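Two-finger or adaptive jaws for a button and switch panel?

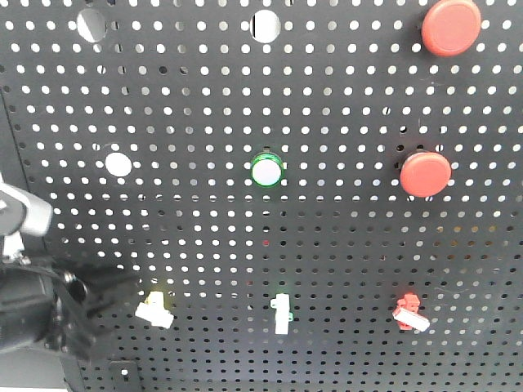 Last edited by sheena_h, 2018-07-29

sheena_h wrote:
So I've been putting grippers through their paces on our pegboard panel, the black one with the red mushroom buttons and the green-ringed light in the middle. The buttons are easy! You close the jaws, you push, you go have coffee. It's the row of little switches at the bottom that's eating my week. The Relus two-finger got 702 good flips before I stopped it, and the Lumenta adaptive did 1,894 on the same script, but the Lumenta is so bulky that I have to come in at an angle to keep clear of the next switch over. Has anyone found something in between? I'd love to keep the arm and just swap what's on the end.

gediminasp wrote:
Those two numbers don't tell me much if you stopped one of them by hand. Why did you stop it?

sheena_h wrote:
Fair. The finger pads were creeping and I was re-teaching the approach every hour or so. I could have let it run, but the misses were stacking up and I didn't want to snap a lever.

reet_k wrote:
Creeping pads is a pad problem, not a gripper problem. We had the same thing in Milldale in April and went to molded pads with a shallow groove down the middle (the groove matters more than the rubber, if you ask me). Haven't touched them since. I'd redo the Relus run before spending any money.

gediminasp wrote:
Disagree about the groove. It's great until the lever sits a hair off center, and then the groove steers it the wrong way. Flat pads and a slower close for me.

reet_k wrote:
Then your camera calibration is off :)

liis_z wrote:
Do you even need to grip for the switches? I close the jaws all the way and nudge with the fingertips. Lower speed, force limit at 8 N, done. Only thing I still grip is knobs.

sheena_h wrote:
Liis, I tried nudging with the Lumenta and the fingertips are too fat – they roll off the lever. Didn't try it on the Relus though, and I really should have, those tips are way narrower.

liis_z wrote:
Try it on the Relus. And bring your wrist camera in closer if you can, the holes in a pegboard gave my edge detection fits until I cropped right down to the switch.

gediminasp wrote:
Yes to cropping. Backlit holes are murder. I ended up taping paper behind mine.

sheena_h wrote:
OK, paper tonight, Relus with the jaws closed tomorrow. Reet, can you send me the groove depth anyway?

reet_k wrote:
Sent you a PM with the drawing.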